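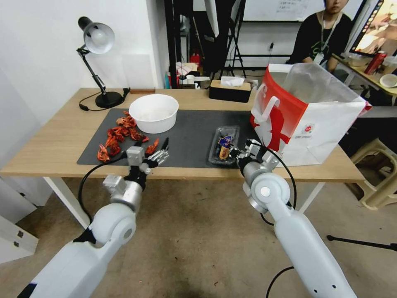 Courses > Golf Facility Operations > Unit 4 > Handout: Visitor Routing

Unit 4. Routing visitors to and around a course
Instructor: Milagros Sotomayor

1. Scope
Covers written directions, road signs and the walk from parking lot to first tee. Cart paths are in Unit 5.

2. Written directions
Start from a point every driver can find, such as a highway exit. Give the road number and the compass direction at each turn. Landmarks come second - a gas station may change its name, a road number seldom does. State the distance of the last leg in miles.

3. Worked case: Drendora Links
The old sheet had two approaches, from Rosska and from Pastor. Both used Route 49, but only the Rosska text said north or south. In August, 463 visiting parties filled in the arrival card and 88 reported a wrong turn, most of them at the Pastor fork. The revised sheet names the fork and gives the direction.

4. Signs
Place the first sign 300 feet before the turn. Use one arrow per panel. Check sight lines in full leaf. Temporary tournament signs go on separate posts and come down the same evening.

5. Reading
Cifuentes, Estíbaliz. Course notes on arrival and parking, sections 2 and 3 (Leltovum reader).

6. Assignment
Write directions to a course you know from two starting points, one page each. Due 16 Mar 2019.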